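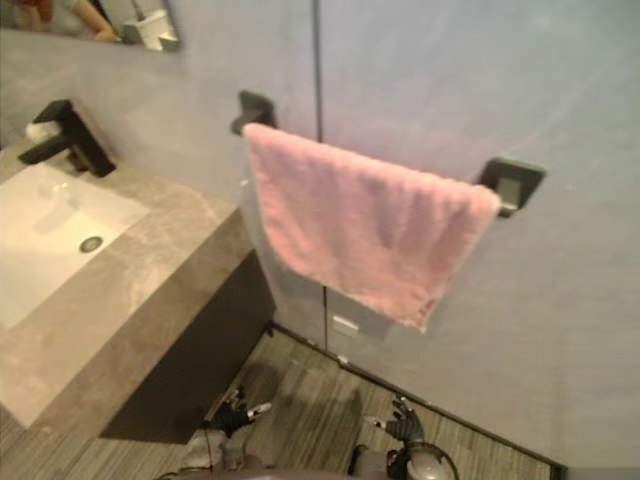 What is an evening review?

An evening review is a short look back over the day, done in writing or in your head, before you go to bed. You go through what you did, what you said and how you took things, and you ask whether you would do the same again. The practice is very old. The Stoics wrote about it, and most religious traditions have some form of it. The version on this site is a plain one and asks you to believe nothing in particular.

How long does it take?

Ten minutes is plenty. Five will do if you are tired. If it regularly runs over a quarter of an hour you have probably drifted into planning tomorrow or worrying, and it is better to stop there and go to bed.

What do I ask myself?

We use the same three questions every evening. Where did I act well today? Where did I fall short of what I think is right? What would I like to do differently if the same thing came up again? Some people add a fourth about what they enjoyed. There is no harm in that, but it tends to push the other three out.

Isn't this the same as keeping a diary?

A diary records what happened. A review judges it, or at least the part of it that was up to you. The train being late belongs in a diary. How you spoke to the person at the ticket desk belongs in the review. You can keep both in one notebook if you like, though I find they get in each other's way.

Do I have to write it down?

No. Writing slows you down, and that helps at the start, when it is easy to skate over the awkward bits. After a few months many people stop writing and simply think it through. The Durstead group still mostly uses paper. Our printed booklet has 40 pages, one to an evening, and any exercise book works as well.

Where in the evening should the habit go?

Put it next to something you already do every night — washing your face, locking the back door, setting the alarm. A habit with a fixed place in the evening is easier to keep than one that depends on remembering.

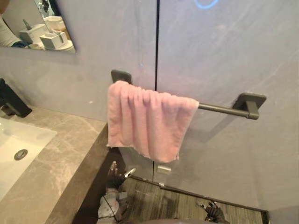
Hand towel on its rail, with the washbasin to the left.

I end up feeling worse afterwards. Am I doing it wrong?

Perhaps a little. Beginners often treat the second question as the only one. Seneca's advice was to look at your faults and then let yourself off for today, and I would take the letting off as seriously as the looking. If you notice the same fault every night, write one line about it and move on. If low mood goes on for more than a couple of weeks, leave the review alone and talk to your doctor. It is no substitute for proper help.

What if nothing happened today?

Something usually did. Quiet days are good for noticing small things, such as a phone call you put off or a remark you let pass. If you really can't find anything, write "quiet day" and close the book.

Will it make me a better person?

I can't promise that. It makes you better informed about how you behave, and what you do with the information is up to you. My own view is that most people who look squarely at a bad habit for long enough get bored with it, and the boredom does some of the work.

Can I do it in the morning instead?

You can. The Jatileck group does, as several of them work nights. They review the day before over breakfast and report no great difference, except that they forget more.

Should I share what I write?

Keep it private. At our meetings we talk about the practice and the reading, and no one is asked to read from a notebook. People write more frankly when they know it will stay shut.

When does the group meet?

The Durstead group starts again in September, in the upstairs room at Cindirdale House. There is no charge and you do not need to book. Bring something to write with.

Who runs this site?

I do. My name is Wanda Kubiak, and I taught philosophy to evening classes before I retired. The booklet is printed by Kalinowski.

Page last updated 19/01/2022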